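Handout 4: What to look for at the Golier open day

Course: Automation in Small Workplaces
Version of 31 Dec 2024, replaces the sheet given out in September

Please read this before the visit and keep it with you on the day. The first half is preparation. The second half is my notes from the demonstration hall, which I have written out in full sentences because last year's students told me the short version was hard to follow.

## 1. Practical matters

The open day is held at the Golier building in Zerville. We meet at the side entrance, next to the bicycle stands, and go in together. The bus from the college takes 20 minutes, but it stops on the wrong side of the main road and you must walk back to the crossing.

Bring a notebook and a pen. Phones are allowed in the corridor and in the hall, but not in the repair room. Long hair should be tied back, and scarves stay in the cloakroom. There is a yellow line on the floor of the hall and you remain behind it also when the arms are standing still. A still arm can be an arm that waits for its next command.

The hall takes 90 visitors and it becomes full before noon. If you want to stand near the two-arm station, go there first and see the palletising cell afterwards.

## 2. Words we will use

You know most of these from Handout 2. I repeat them because the hosts speak quickly and use them without explanation.

**Arm.** A chain of links and joints. At the open day almost all arms are fixed to a table or to a post.

**End effector.** Whatever is mounted at the end of the arm: a gripper, a suction cup, a bracket, a brush. The hosts often say "tool".

**Reach.** The distance from the base to the furthest point the tool can come to. Be careful, the number in a brochure is measured with the arm nearly straight. In this position an arm has little freedom to turn its tool, so the useful reach is shorter.

**Workspace.** All the points the tool can reach. For two arms we speak also of the *shared workspace*, where both can come and where they can touch each other.

**Teleoperation.** A person moves the arms from a distance, with handles or with a second, smaller pair of arms. Some stations at Golier are teleoperated and some run alone. Ask which one you are looking at. The sign on the table does not always say it.

**Occlusion.** One thing hides another from the camera. In a two-arm station the arms themselves are often the biggest problem of this kind.

## 3. The stations

### 3.1 Palletising cell

This is the oldest machine in the building and in my opinion the best one to begin with. It takes equal cartons from a belt and stacks them in layers. Every carton has the same size, arrives from the same direction and is placed according to a table of positions. The arm does not need to see very much.

Write down the time for one full layer, and then the time for the next one. Compare them. Last year my own two values were so close that I thought my watch had stopped. Regular work gives regular times, and we will need this when we discuss the other stations.

### 3.2 Gitel sorting table

Gitel is the name of the software used at this table, and the hosts also use it for the table itself. Small parts come on a tray and an arm with a suction cup moves them into compartments. In the September demonstration it handled 283 parts in the session I followed. It stopped twice, both times at a part lying on its edge, and a host put the part flat by hand.

Look at what the person does and not only at what the arm does. In your report I want one paragraph on this. A stop of a few seconds is easy to forget when one writes about a successful demonstration, but somebody must stand there all day in order to make it so short.

### 3.3 Agbenyega two-arm station

We will spend most of our time here. The station is named after the workshop which built its table and its mounting. Two arms stand side by side and the job is household clearing: open containers with mixed contents, no fixed positions, no list of what is inside.

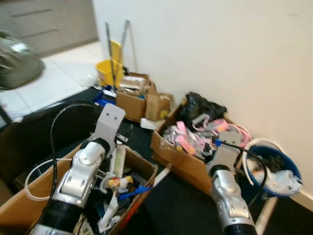 Clearing is a difficult job for automation, and the reasons are mostly in the material. A rigid block can be described by its size and its position, and when you lift it, it comes up alone. Soft and long things do not behave so. Take the box on the right, full of pink cables and straps tangled together with translucent packaging: where does one object end and the next one begin? If a tool catches one strap, what else will come with it? A person answers this with the fingers, by pulling a little and feeling the resistance. Remember also what we said about clear plastic and depth cameras in lecture 3. The camera may report the surface behind the plastic, or no surface at all, and both answers are wrong in a different way.

The containers make their own difficulty. An open flap is a thin, flexible wall that stands exactly where the arm wants to pass. If the planner treats it as solid, it must find a way over it. If the planner ignores it, the arm pushes it, and then the whole box can slide. In the picture the left arm reaches over the nearest box, and in that box a white tube sticks out across the edge. Such a tube belongs to the contents, but for the purpose of collision it belongs to the box as well. I have not yet heard a good rule for this case. Perhaps you will find one.

Look finally at the cables of the arms. On the left arm a thick black one makes a loop over the top. A cable must be long enough for the largest movement, so in smaller movements there is always some extra length, and this length has to go somewhere. It is seldom drawn in the simulation.

## 4. Questions to put to the hosts

Choose at least two and write the answer in the host's own words as far as you can.

- Who decides that a box is finished — the software, the operator, or the person who ordered the work?
- What happens when both arms want to enter the same container?
- How is the position of a box found again after it has been pushed?
- Which objects do you take out before a demonstration begins?
- How often is a cable replaced, and on which joint does it wear first?

The fourth question is sometimes taken as impolite. Ask it in a friendly way and after one of the others. All demonstrations are prepared, and the hosts at Golier have always answered me openly.

## 5. Your report

Two pages, not more. Describe one station only. Separate clearly what you saw yourself and what a host told you; I suggest a margin mark for the second kind. Drawings by hand are welcome and may replace up to half a page of text. For the two-arm station, please include a plan seen from above with the shared workspace shaded and the containers marked where they stood when you arrived.

Reports are handed in on paper, in the box outside the course office. If you missed the visit, write to me for the alternative task, which uses the palletising data from Handout 3.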